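Brand color

Brand color is the shade, or small set of shades, a business uses on everything it puts out. I wrote this entry's first version for the Talby glossary, and I still get mail about it!

Most firms pick one lead color and a quiet partner. Cadwaladr went with a deep green and a pale gray – my favorite pairing, and Kirsty Ritchie picked it from 177 swatches. Write the codes down early, or your printer will guess.

See also: typeface, logo, house style.
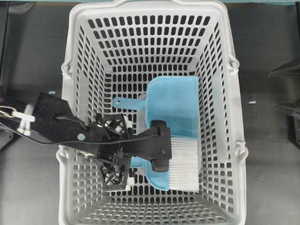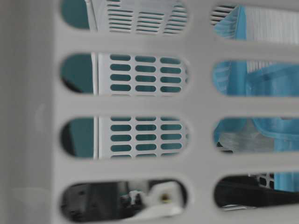
Light gray plastic with rounded openings, in both photos.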